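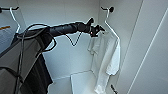
Thursday, 3pm, and Antonina Panasiuk is late, then very sorry, then straight into it. She runs teaching at Ketside. Teaching the arms, she means. Not people.

"You drive it yourself first. Slowly. Hanging up a shirt sounds like nothing, then you try it through a remote."

New starters get 2 days on the controls before anything they do is kept. Most rush. She did too, she says, and the first week's runs went in the bin.

How many goes does a job take? Depends. Dravero, their oldest setup, wanted 1000 for one shirt task. Oltetti gets by on fewer but she won't give me a number. 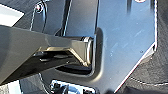
"Touching things is the hard bit. Metal doesn't give. You can't feel it from the chair, so you learn to stop early and creep." She does the creeping with one finger on teh desk.

And guiding the arm by hand? Better for contact, worse for your back. 15 minutes, then swap. Tkachuk, the newer rig, lets you do either, and she switches half way through if a run is going badly. Bad runs get labeled and kept now, by the way. Her idea, took 3 meetings.

Then her phone goes and she's off back to the controls.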